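Cahier d'atelier – Valside, section reliure et conservation
6 septembre 2022

1. Essais de colle
Le lot Rustumari a été préparé à l'amidon de blé, dilution 2, puis tamisé. Application sur papier japon de 21 g. La prise demeure lente ; la souplesse du dos est jugée satisfaisante. M. Tae-yang Gil recommande de prolonger la mise sous presse.

Le plan de travail beige est réservé au montage des cahiers jusqu'en décembre.

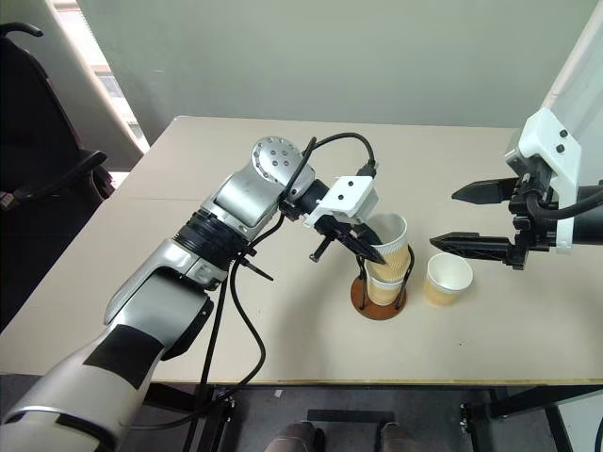 2. Suite à donner
Reprendre la couture du registre Itel, folio 37, au fil de lin. Commander 200 feuilles de buvard. Le pH de la colle reste à mesurer avant tout emploi sur les originaux.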